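Black Cloth, White Table: Our Fabric Layout Project
Project report, Rillham, 25/04/2026

Why we picked fabric

When our group had to choose a topic for the practical module, most of the other teams went for boxes or bottles. We wanted something that changes shape every time you touch it! Liudmyla Dmytriv had worked a summer at Karpenko, a small curtain workshop, and she told us how much of the day there went into getting cloth flat before anyone could measure or cut it. That settled it. Our question became: what makes a piece of cloth easy or hard to lay out flat on a table, and how can you judge the result without arguing about it?

We worked on it through the spring term and had a great time, even in the weeks when the results made no sense.

Materials

The fabric came from Arnier, a remnant store near the bus station. We bought a black piece and a striped piece, and they let us have a bag of scraps for practice. The black one became our favorite. It hides its wrinkles from almost every angle, so you have to look for the fold lines on purpose, and that taught us more than the stripes did. With the stripes you see a problem right away and fix it without thinking.

The table matters too. Ours has a white top, and against black cloth that gives you a very clear outline. If one end slants or an edge bows, the shape of the white strip next to it gives it away. Liudmyla suggested we score the edges first and the surface second, and we kept that order for the rest of the project.

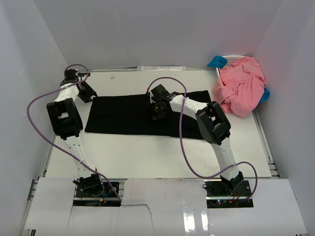
Scoring turned out to be the part we argued over the most. Our first sheet had one box for "flat" and one for "not flat," and two of us could look at the same layout and check different boxes. The second sheet, which we called the Willia sheet after the street where we wrote it, split the judgment up. Each long edge gets a mark for straightness, each end gets a mark for how square it is, and then the middle gets a mark for folds. A faint crease loses less than a ridge you can pinch. After that our marks agreed much more often, and the arguments got shorter and more interesting.

What we did

We ran 40 layouts in total. Each one started with the cloth bunched up, folded in half, or folded in quarters, and each one was allowed up to 300 seconds. When the time was up we left the cloth alone and filled in the sheet, even if one more tug would have fixed everything. (That was hard. You really want to fix it.)

What we found

The folded starts were easier than the bunched ones, as we expected. What surprised us was the type of mistake. From a folded start, the edges usually ended up fine and the points were lost on the old fold lines, which stayed in the cloth long after it was spread. From a bunched start the surface could look lovely while one end ran off at an angle.

Pulling harder didn't help with fold lines. Smoothing from the middle outward did, a little, and so did lifting the edge and letting it drop again before smoothing. Our favorite trick is to fix one corner first and work everything else from there. Once we started doing that, the long edges came out straighter and we spent less time chasing the cloth across the table.

The striped piece scored better overall, but we don't trust that result very much. It is a heavier fabric, so weight and pattern are mixed together, and we should have bought two cloths of the same weight. Lesson learned!

What we would change

We'd iron every piece between layouts. We only ironed at the start of each session, and by the last layouts the black cloth had a history of its own. We'd also like to try something slippery, such as lining fabric, and something that stretches.

We will repeat the bunched starts in May with freshly ironed cloth and the same Willia sheet. The blank sheet is in the class folder for any group that wants to use it, and we'd love to compare marks.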